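Transparent objects and the Culari planner: is the depth fill any good?

tinhat_rob
June 8, 2021
Been running the Culari grasp planner on our two-arm cell. The release notes say clear plastic is solved. I don't believe it. Out of 38 planned grasps on a water bottle, 30 came back with a usable pose. The rest aimed at the table behind it.
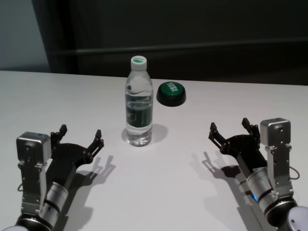 Reply 1 — lunen_user
Which depth fill are you on? The January build of Lunen had the same fault and it was a bad threshold. I'd check that before blaming the planner.

Reply 2 — tinhat_rob
Default one. Changed the threshold to 63 and got the same misses, so no.

Reply 3 — Baltazar Barrera
I think you're both looking in the wrong place. Log the raw cloud and the filled cloud side by side. I'd bet the label is the only part that survives. 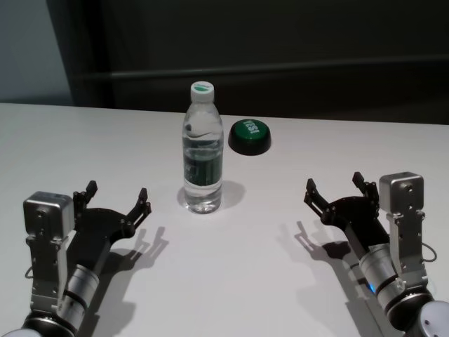

Segmentation is where I'd put my money. With the TEST button a little farther back and to the right of the bottle, a lazy clustering step could merge the two and shift the centre. Take the button away and run the same seeds again.

Reply 4 — nolix_dev
Disagree. Merging would give you a steady offset to one side — he says the poses land on the table. Sounds like holes in the depth to me.

Reply 5 — tinhat_rob
Will try both. Not holding my breath.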